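**Ticket 530: arm will not put plates in the drying rack**

Status: open (again)
Raised by: Rodica Ghiță
Component: Redero sim, kitchen chores

**Expected:** arm picks up a plate, stands it in a slot, goes back for the next one. My nephew manages this for pocket money.

**Got:** 20 runs, 3 plates racked. In the others it either closed on thin air or pushed the plate along the board like a man looking for his glasses.

**Tried so far**

- Restarted Hakon. No change, but I felt better.
- Raised the friction on the fingertips. Plate now sticks to the gripper and won't let go. Put it back.
- Slowed the approach by half. Same misses, with more time to watch them.
- Went back to the May build. Worse.

**Nov 12, 2021**

Bomden support asked whether the rack had moved. It hasn't. They then asked for the log, which is 167 pages, and have gone quiet.

Start position for the next batch, before any plate is loaded: 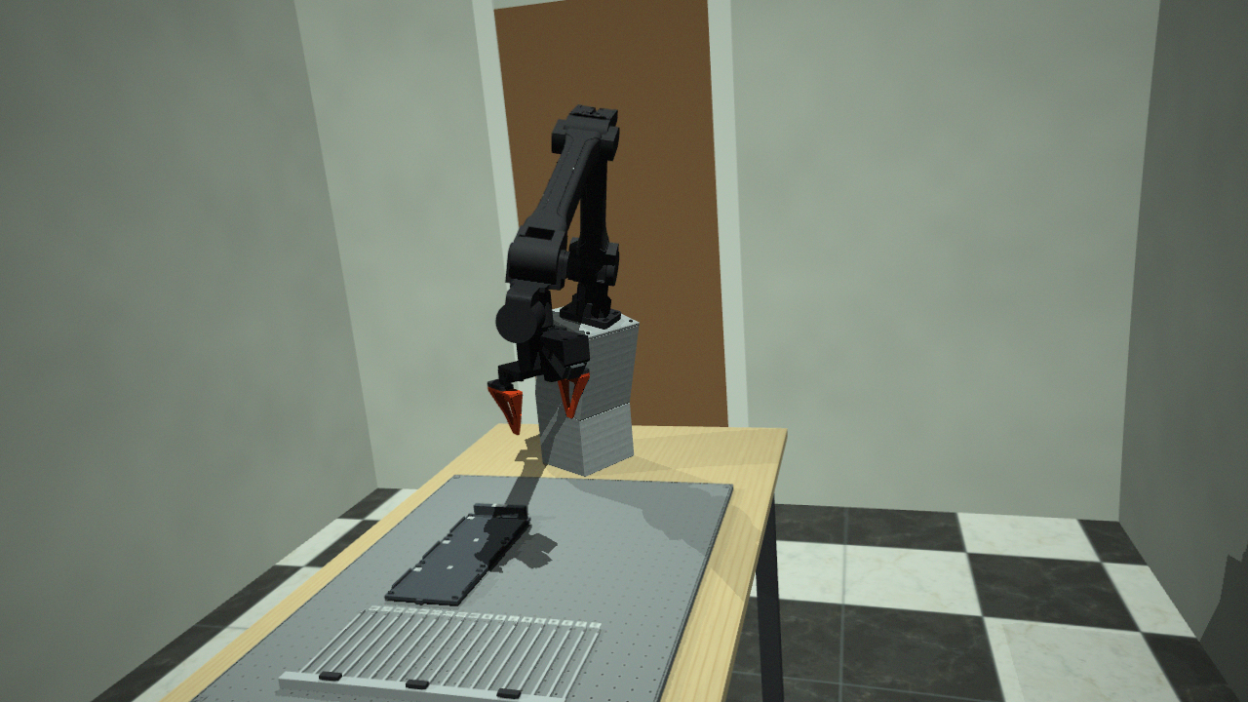

*Arm at rest, gripper open, rack at the near end of the board.*

My guess is the slot spacing. The rack file came from Văduva and the gaps look narrow to me. Will measure on Monday.

Sales would like to know if they can say "does the washing-up" in the leaflet. Please tell them no. It doesn't do the drying-up either.

Leaving this open. Do not merge with the towel ticket.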